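Print this article | E-mail this article

The Screws Come First: A Saturday Keeping Cell 4 in Shape

Apr 17, 2021

I've been hanging around the teardown shop in Drurport long enough now that they hand me a hex key when I walk in.

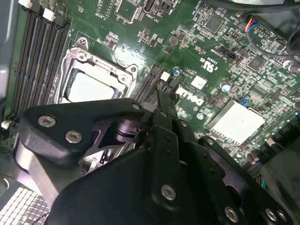
Check the screws before you check the software, the night shift likes to say, and then check the screws again. I used to think that was just shop talk. Then I spent a whole morning with Cell 4, and by lunch I was saying it too (out loud, to a coffee machine).

Cell 4 takes old desktop computers apart. Egilsson built it, Vanico runs it, and the program that tells the arm where to go is called Troler, a name everyone here pronounces a little differently. A computer comes in with its lid off, the gripper reaches down over the motherboard, and out come the parts worth saving. When it's going well it's lovely to watch. When it isn't, you hear a small plastic crunch and somebody sighs.

Most of the upkeep is on the gripper, and most of that is hand work! It's a black linkage with a lot of silver screws in it, and every pick tugs on them a little. The shop's rule is a full check after every 200 picks. You stop the cell, lock out the power, and go around with the key, feeling each screw for play. You're not supposed to crank on them. I did, my first time, and the finger got so stiff it would barely close, so I had to back everything off and start over while two people pretended to be busy.

Then you look at the pivots. Dust is the enemy, and old office computers are full of it, that gray felt that comes off in one piece if you're lucky. A dry brush gets most of it. The stubborn stuff takes a swab. No oil, please, unless you want the dust to move in for good.

After that comes the part I like best, teaching the points again. You put a practice computer in the fixture and bring the gripper down slowly over the board, and you stop well above it and look at the view from the wrist camera. Motherboards are crowded places. On the Dell board we used, the four memory slots sit side by side next to the processor socket, and the metal bracket around the socket leaves you a lot less elbow room than you'd like. Come in at a bad angle and the finger is leaning on the bracket before it ever gets to the thing you wanted.

Lighting matters more than I would have guessed. Anything pale on the board can bounce the lamp right back into the camera, and the cover in the middle of that socket washed out almost completely. Troler finds its way by edges, and a glowing white square doesn't have good ones. We tipped the lamp, tried again, tipped it back a hair, and finally told the software to line up on the memory slots instead. Nice dark straight lines. It liked those much better.

The other headache is cables. They never lie the same way twice, so nobody teaches a path that skims over them. You go up, across and down, even if it costs you a second or two. I timed the old path against the new one and the new one was slower, and I'd still pick it every day of the week.

We ran 6 practice approaches with the fingers open, then let it close on a scrap part, then gave it a real job. The logbook entry for all this took me longer than the swabbing did. Pick 201 goes at the top of a fresh page, so the next person knows where the count starts, and you write down which screws had moved. The one by the upper finger joint had, again. Somebody had already drawn a little frowning face beside it from last time.

Print this article | E-mail this article

Reader comments (3)

gearhead_mo
We run a similar setup and switched to a thread locker, the removable kind. Our checks are a lot less exciting now. Worth asking Egilsson if they're okay with it.

TillyB
Loved this. My dad fixed knitting machines and he'd have been right at home with the brush and the swabs.

benchdog
Lining up on the slots is fine until you get a board where they run the other way. Keep a second set of points saved!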